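Trurnton Film Club, autumn meeting, 12 Nov 2018

Present: Eckhard Lenz (chair), Osvaldo Araújo, Roswitha Rothe, Till Hamann, and me, Rüdiger Rathjen, writing this down again even though I said last time I was done with it. Two sorry-can't-make-its, both with colds.

Minutes of the last meeting: okayed, with one fix. I wrote that Till wanted to drop the subtitled films. He wanted to drop the dubbed ones (sorry, Till!).

The winter program. This took most of the evening. We have the hall at the Ofori for one long weekend in March and we still can't agree on what opens it. Eckhard wants a silent film with live piano. Osvaldo wants the Gistov comedy that did so well in the city this summer, and he made a pretty good case for it, because people who never come to our stuff have heard of it. I said I'd be happy with either one as long as we don't start with a three-hour drama like last year, when half the row in front of me was asleep before the wedding.

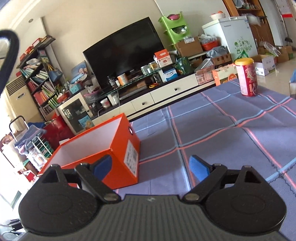
Roswitha then brought up the seats, which hold 100, and wondered if a silent film would fill them on a first night. Eckhard thinks yes if the pianist is good. We went back and forth on this for a long time and I stopped taking notes for part of it. In the end we voted: comedy first, silent film the night after. Eckhard voted against but said he'd live.

Money. The license for the comedy is 700 for a single showing, more than we've ever paid for one film. Till asked the distributor, Brikier, if they'd come down a bit and they said no, very politely. Ticket sales from the summer open-air showings cover nearly all of it. We agreed to go ahead, and Till will sign the form.

Posters. Osvaldo showed two drafts. I liked the blue one, everybody else liked the one with the big lettering, so big lettering it is. Roswitha wants the start times larger (me too, I can't read them without my glasses). He'll print 20 to begin with and we can always run more off.
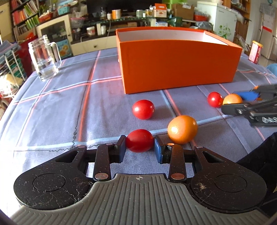
Trurnton Film Club – Program Group

Short films. Till has been watching what people sent in and says the level is way up from last year. He'd like to show a couple of them before the main feature each night. Roswitha is worried about running late, and the Ofori does want us out on time, so we said ten minutes of shorts a night and no more. Till will send his favorites around and we'll pick by email. Please do answer him this time, me included!

Other things. The projector remote is still missing. Eckhard is asking the Ofori for a spare. The old newsletter list has a bunch of dead addresses on it and I said I'd clean it up.

Next meeting at Roswitha's. I'll send the date around once I've heard from the two with colds.

R. Rathjen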